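Flernico Guesthouse, Skondarness
Seasonal position: Housekeeper and breakfast helper

We are looking for one person to join our small team for the coming season. Flernico is a guesthouse with 8 rooms near the harbor in Skondarness. Most of our guests come for walking and bird watching, and many of them return every year. We are open until November.

The work

The position is 100 percent, with two free days each week. Your mornings begin in the breakfast room, where you help Branwen Pritchard to set the tables, refill the coffee and clear the dishes. After breakfast you go over to the rooms. You will make beds, clean bathrooms, change towels and bed linen, and keep the hallway and the staircase in good order. We have our own laundry in the basement, so washing and folding is also a part of each day.

In the afternoon it is usually more quiet. Sometimes we will ask you to welcome guests at the desk or to answer the telephone, but this is not a main task.

About you

You do not need a diploma. Experience from a hotel, a hospital or a care home is useful, but we are glad to teach a person who has never done this kind of work. You should be comfortable with stairs, as we have no elevator. You speak enough English to help a guest with simple questions. A second language is a plus. It is important for us that you come on time and that you tell us when something is broken or missing.

What we offer

Pay follows the local agreement for hotel workers, with extra pay for work on public holidays. You can rent a furnished room in our staff house, Plumurik, which is a short walk from the guesthouse. You share the kitchen and the bathroom with two colleagues. Breakfast and lunch are free on working days — dinner you cook yourself.
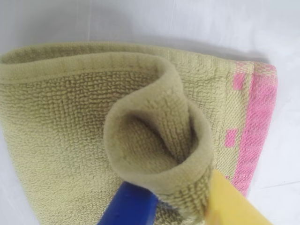

Olive-green terry towel, folded.

New staff work together with Elin Owen for the first 2 weeks. She will show you how we prepare the rooms, and after this time you will have your own list. You can always ask her for help also later.

How to apply

Please send a short letter and the names of two persons who know your work to Vidar Magnusson, Flernico Guesthouse, Harbor Road 118, Skondarness. Write in the letter when you can start and if you wish to rent the room in Plumurik. A photo is not necessary.

Applications must reach us by March 23, 2026. We will invite some applicants to a talk by telephone or in the guesthouse, and everybody who writes to us will get an answer.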